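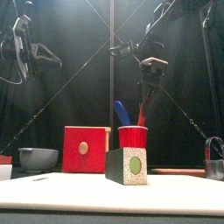
A white tabletop, with two robot arms above it and a black curtain behind.

Home News Business Work Life Opinion Weather Subscribe

DERNDEN - Herell, the insurance firm that took away its employees' desks in the name of freedom, is giving them back.

The company told its 397 office staff this week that assigned seating will return in January, ending a two-year experiment in which workers booked a place to sit each morning using an app called Zelham. The app will be retired. It has been offline since lunch on the day of the announcement, though a spokesman described this as unrelated.

"We listened to our people," said Farhad Rashti, Herell's head of workplace, in a memo titled "Introducing Your Desk." The memo runs to several pages and includes a section on the benefits of knowing where one will be sitting. Among those listed is "proximity to belongings."

Under the old system, bookings opened at 6 a.m. and the window seats were usually gone a few minutes later. Latecomers were sent to what the floor plan called the Collaboration Shelf, a narrow counter facing the elevators. Staff who failed to check in by 9:15 lost their spot to anyone willing to press a button, a rule that made the coffee line an anxious place.

Setareh Shahbazi, a claims adjuster, said she set two alarms, one to wake up and one to book.

"The second one was the important one," she said. "You can be late for work. You can't be late for the desk by the radiator."

Personal items had to be cleared every evening and stored in a locker, and the lockers also had to be booked. Family photographs were discouraged under the clean-surface policy, which made an exception for "small plants of a neutral character." Shahbazi kept a cactus in her coat closet at home for most of the experiment and said it had suffered for it.

The firm had expected to save money by giving up a floor of its building on Asadi Street. It did give up the floor. It then rented part of it back last spring, when attendance rules changed and more people were told to come in than there were places to put them. Herell declined to say what the second lease cost, or whether the landlord had been polite about it.

Bijan Najafi, who works in the pensions department, said his team had spent much of last year spread across the building and had mostly met by video call.

"I was on a call with my manager and I could hear her twice," he said. "Once in the headset and once from behind a pillar."

Not everyone is pleased. A group of early risers has asked that past booking records be taken into account when permanent desks are handed out, arguing that they earned their windows. Human resources has said desks will be given out by team. The early risers have asked for a meeting, and were told to reserve a room through the app.

Yasaman Tehrani, a design consultant who advises companies on office layouts, said Herell was hardly alone in going back to the old way. Some of her clients now pay her to put in the same desks they once paid her to remove.

"It's a good business," she said. "I don't ask too many questions."

Rashti said the firm prefers not to call the change a reversal. The memo refers to it as "persistent booking," under which an employee reserves a desk once and the reservation does not end.

Nameplates have been ordered. Manouchehr Jalali, who has worked in the mail room through four floor plans, said he was looking forward to them. Under the app he delivered packages by walking the aisles and calling out surnames, and one parcel went around the building for nearly two weeks before its owner was found.

She had been on the Collaboration Shelf. The parcel was a desk lamp.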